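Luromari fingertip pads, two months in

I bought a pair of the Luromari light-up pads in October for the arm that picks things out of a paper bag, and I've swapped them in and out enough times now to have opinions. Fitting is easy! Each one took me 5 minutes, and the glow is strong enough that you can see what you're grabbing even down deep in the bag.

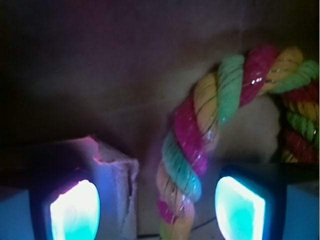 The screws are my main gripe. They're tiny, they're soft, and the supplied driver (from Brasetis) chewed up 2 of them before I went and found my own. Mikkel Oddsson told me to put a dab of threadlocker on each and re-check after 40 picks, and I've had no trouble with them from then on.

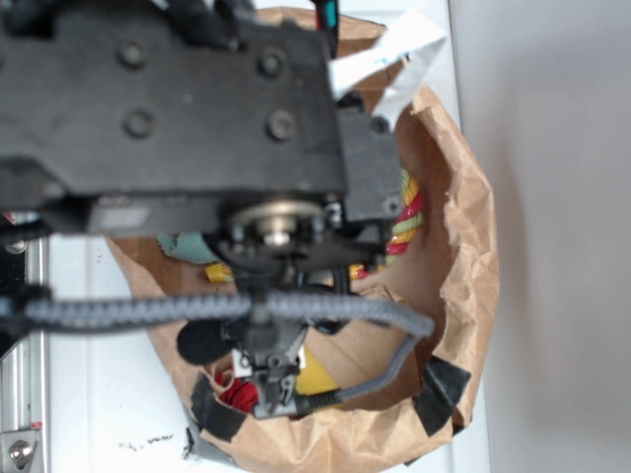
Cables are the other thing to sort out early. Leave plenty of slack at the wrist, more than the leaflet says, and swing the whole thing through its travel by hand before you power up. I skipped that the first time and pulled a plug clean out (sorry, Esben). Black tape is your friend as well, both on the arm and on the bag, where a torn rim will catch on everything if you let it.

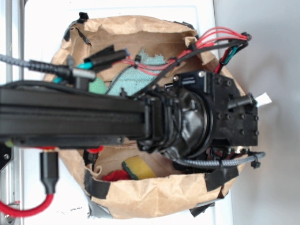
Sponges and cloths come up nicely, rope toys are still hit and miss. I'd buy them again, but I'd order spare screws in the same parcel and save the second lot of postage.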